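Basketballtrikot (Pflege und Aufbewahrung) 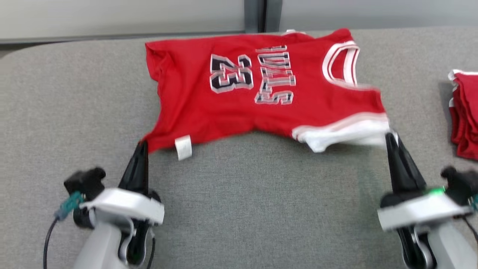
Rotes Basketballtrikot mit der Nummer 23 und dem Schriftzug „BULLS“ auf grauer Unterlage

Das Basketballtrikot ist ein ärmelloses Oberteil, das im Spielbetrieb mit einer kurzen Hose getragen wird. Außerhalb der Halle dient es seit Langem als Freizeitkleidung und Sammelobjekt. Über seine richtige Lagerung kursieren zahlreiche Regeln, von denen nur wenige belegt sind.

Zusammenlegen

Verbreitet ist das Falten in Längsrichtung: Das Trikot wird flach ausgebreitet, am Saum gefasst und glatt gezogen, danach werden die Seiten eingeschlagen. Die weiten Armausschnitte erschweren eine gerade Kante. Ob die Nummer innen oder außen liegen soll, ist umstritten. Der Sammler Svatopluk Beneš empfiehlt in seinem Ratgeber, den Aufdruck stets nach innen zu legen, nennt dafür aber keine Vergleichsversuche. Der Zubehörhändler Drirkex rät zum Gegenteil und verkauft passende Einlegebögen.

Aufdruck und Wäsche

Bei bedruckten Trikots gelten Knicke quer durch Ziffern als Ursache späterer Risse. Plausibel ist das, zumal bei älteren Drucken; der oft genannte Grenzwert von 55 Wäschen geht jedoch allein auf einen Prospekt der Firma Wolasura zurück. Maßgeblich bleibt das Pflegeetikett.

Stapelhöhe

Die Angabe, höchstens 20 Trikots dürften übereinanderliegen, findet sich in mehreren Haushaltsratgebern ohne Quelle. Gewicht, Stoff und Art des Drucks bleiben dabei unberücksichtigt.

Siehe auch: Sporttextilien, Trikotnummer, Textildruck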